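Rental Hall Walkthrough — Pereyra Building, Ground Floor and Annex
November round. Inspector's comments follow each item.
Walked by: Trinidad Sosa

Marks used: OK, FIX, NO (do not rent until done), ? (told it was done, saw nothing to prove it)

ENTRANCE AND EXITS

1. Front doors open outward without a key from inside. OK
Both leaves. The left one drags on the mat. Get a thinner mat.

2. Exit signs lit. FIX
The one over the annex door is dark. I was told the bulb was "just changed." It may have been, and the sign is still dark.

3. Exit paths clear, full width. FIX
Stacked chairs in the back corridor, same spot as last round. The manager says they're moved before every event. I have now seen them there on three visits and have yet to see them anywhere else.

4. Posted occupancy matches the permit. NO
The card by the bar says 400. The permit in the office binder says less, and the page it refers to is missing. Take the card down until somebody produces the page. A number on a wall is only as good as the paper behind it.

FIRE

5. Extinguishers hung, tagged, gauge in the green. FIX
Kitchen and lobby good. The stage one is standing on the floor holding a curtain back. Hang it.

6. Emergency lights, button test. ?
Log shows every unit passed. Every line is in the same pen, same slant, same time of day, 9:15 a.m. I pressed the two I could reach. One came on. Redo the test with me present.

7. Drapes and wall coverings have flame-treatment papers. ?
Certificates on file for the stage curtain only. The Verora brochure stapled behind it calls the printed wall material "event safe," which is a phrase for selling things. I need the test sheet. Applies to any patterned panels or wallpaper put up by us or by a renter.

GLASSWARE AND TABLES

8. Stemware checked for chips at the rim and foot. FIX
Spot check of one Juso crate turned up chips on the feet, where people don't look. The rental company says it inspects every piece. Then somebody there needs better light.

9. Plastic stemware kept apart from glass. FIX
Mixed in the same bin. They look alike from across a room and they don't wash alike.

10. Racks and stands steady when loaded. See comment.
I don't accept the "holds six" on a box. Load it evenly, push the table with your hip, and see what it does. Hook-style wire stands are the worst for getting loaded all on one side.

11. Hard tabletops: no wobble, no sharp corners at hip height. OK
One shim under the long table by the window. Leave it.
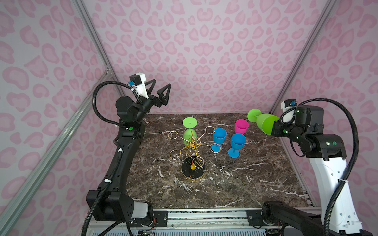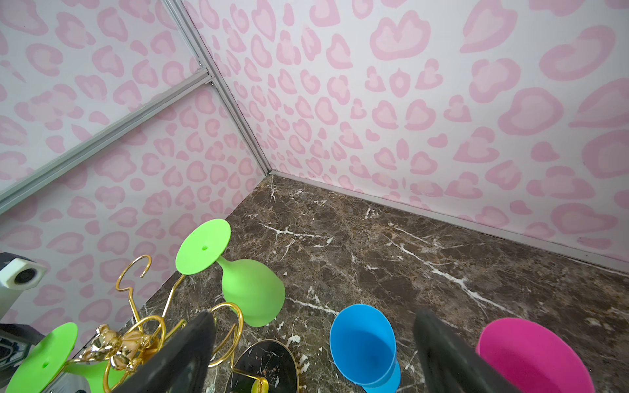
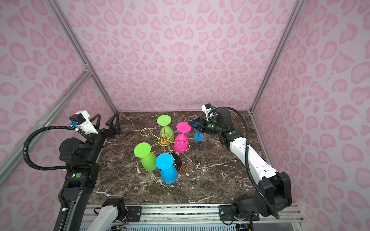

Pink leopard walls, metal rail at the corner.

12. Floor near the bar dry and free of cords. FIX
Cord for the ice machine crosses the walkway under tape. The tape is lifting at both ends. The fix for a cord across a walkway is an outlet on the right side of the room, and I've written that before.

KITCHEN AND RESTROOMS

13. Hand sink has soap, towels and hot water. OK
Hot water took its time but got there.

14. Refrigerator thermometer present and readable. FIX
Present. The dial is fogged over. The Cellov unit has a display on the door, and the staff trust it completely. I'd like a second thermometer inside before I do.

15. Cleaning products labeled. FIX
One spray bottle marked "good stuff." No.

16. Restroom grab bars tight. OK
Pulled hard on all of them. The paper holder in the second stall came off in my hand, but that isn't a grab bar.

ELECTRICAL

17. Panel accessible and labeled. FIX
Accessible, yes. Breaker 5 is labeled "5." Find out what it feeds and write that down.

18. Outlets near water are protected and trip on test. OK
Tested with my own tester. The one hanging in the pantry lights up whether it's plugged in or not — throw it away.

PAPERWORK

19. Insurance certificate current. OK

20. Repairs from last round closed out. ?
Invoice shown for $2,014, marked "general safety work, complete." It doesn't say which work. The chairs, the exit sign and the cord were all on last round's list and they're all on this one. I'd ask the contractor for a line-by-line before paying another bill from them.

OVERALL

Not ready to rent at the posted number. Item 4 has to be settled first, then the dark exit sign and the emergency light test. Manager asked whether I could sign now and come back later to look. I could not.

Recheck when the permit page turns up. Call the office line before 10 a.m., and please have the ladder out.

T. Sosa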